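4.3. Perte de prise par dégradation de la surface de contact

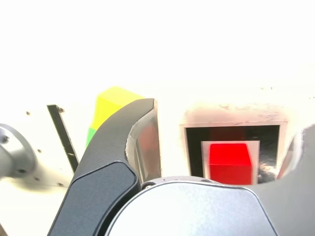

Figure 4. Vue rapprochée de la pince au-dessus du plan de travail, cubes et marqueur carré.

Les échecs de saisie classés « glissement » dans la section 4.1 ne se répartissent pas uniformément sur la campagne. Sur les 443 essais d'empilement exécutés avec le contrôleur Trovo, 16 se sont terminés par une chute du cube pendant la phase de transfert, et la plupart surviennent dans le dernier tiers des essais. L'hypothèse d'une dérive de l'étalonnage a été examinée en premier, puis écartée : l'erreur de position mesurée au point d'approche reste inférieure à la tolérance fixée par le protocole. L'attention s'est alors portée sur les surfaces de contact internes des doigts. Le bord supérieur de la surface translucide du doigt gauche présente un contour irrégulier, d'aspect légèrement déchiré (figure 4), dans une zone sollicitée lorsque la prise s'effectue par l'extrémité des doigts. Une irrégularité de ce type réduit l'aire de contact effective et autorise une rotation du cube autour de l'axe de serrage – mode de défaillance que le modèle de contact ponctuel d'Ostapchuk ne représente pas.

La détection de la perte de prise repose sur l'écart entre l'ouverture commandée et l'ouverture mesurée. Ce critère est insensible à une rotation lente de l'objet, l'ouverture restant pratiquement constante jusqu'à la chute. Dans 2 des cas recensés, le contrôleur a poursuivi la trajectoire et exécuté la dépose à vide, sans lever d'alarme. L'incident est sans gravité avec des cubes légers ; il ne le serait pas pour des pièces lourdes ou à arêtes vives manipulées à proximité d'un opérateur.

Un second facteur concerne la perception. Sous l'éclairage retenu, le fond blanc sature et les faces supérieures des cubes clairs perdent en contraste, en particulier celles du cube jaune. Le cube rouge, posé à l'intérieur du marqueur noir, conserve au contraire une teinte nettement séparable. La vérification visuelle de la prise ne peut donc pas se substituer au critère d'ouverture sans correction préalable de l'exposition.

Deux modifications ont été apportées au protocole à la suite de ces observations : inspection des surfaces de contact avant chaque série, avec remplacement systématique après 2000 cycles de serrage, et ajout d'un seuil sur la dérivée du courant moteur. Les effets de ce seuil sur le taux de fausses alarmes sont traités en section 4.4.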